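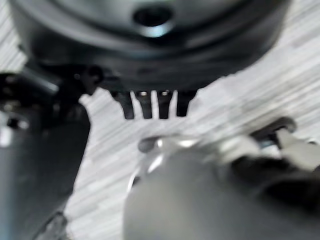

Delali Lamptey reckons I should have pitted under the second yellow, and that any fool with a fuel calculator could have seen it coming. Well, I had the fuel calculator open, Delali, and I still stayed out!

So, the Kaltside enduro. It's our league's long one, 200 laps of a track that only takes 38 seconds to get round, which sounds like nothing until you've been turning left, left, right, left for two hours and your forearms have gone to jelly. I'd signed up in February, back when it seemed ages away, and then did hardly any practice because I was busy fiddling with my pedals (the brake had gone all spongy again, long story).

Qualifying was fine. Fourteenth, and a bit scruffy out of the hairpin. I'd borrowed a setup from the Triltance lads and it was lovely on fresh tyres, really pointy, and then horrible after about 30 laps. I spent most of the first stint being overtaken by people I normally beat and muttering at the screen.

The first yellow came when two of the Thaler cars tangled at the chicane. Everyone piled in, me included, and I got out in ninth thanks to a very tidy stop. Happy days. Then it went yellow again much too soon for my liking, and that's the one Delali keeps going on about. Half the field came in. I stayed out and inherited second place, and I'll admit I took a screenshot of the timing page because I have never been second in anything.

It lasted 4 laps. The ones on new rubber came past as if I'd parked, and I still had to stop for a splash of fuel near the end, under green, which cost me a whole lap. I finished sixteenth.

The lad in car 555 won it, by the way, from the back row, and was annoyingly nice about it in the voice chat afterwards.

Next up is Gramus, which is quicker and has that downhill bit I always get wrong. I've got three weeks to sort out a setup of my own, and I've promised my other half I'll do it after tea with the headphones on. If anyone has a baseline that doesn't eat its rear tyres, please send it over. Not you, Delali.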